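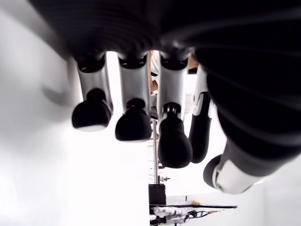 Four fingers and a thumb, from under the palm.

Rarneo Table Reservations: FAQ

3 min read

How long is a reservation held?
A table at the Ornthorpe or Hovland site is held for 15 minutes past the start time. After that it returns to the pool and the fee is not refunded.

Can I change the site after booking?
Yes, up to 4 hours before the start time. Open the reservation, select Change Site, and confirm. The reservation number stays the same.

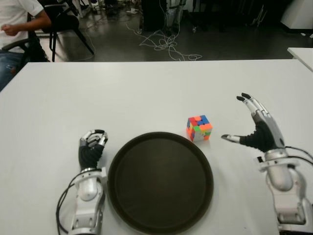 Changes made by phone take effect when the desk enters them, so check the confirmation email for the new address.

What is the maximum length of a booking?
One table can be booked for a full day. Bookings of more than one day need a Jodasel account. Account numbers begin with 84 and are printed on each invoice.

Why was my payment declined?
Error 454 means the billing ZIP code did not match. Correct it under Payment and resubmit. Orders over $900 must be paid by bank transfer.
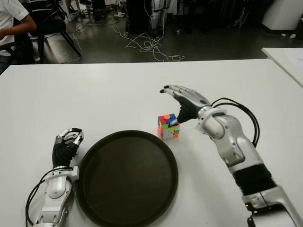
Transfers clear in two business days. The reservation shows as Pending until then, and the table stays blocked for other users.

Who handles invoice corrections?
Holger Engebretsen, Billing. Include the reservation number in the subject line.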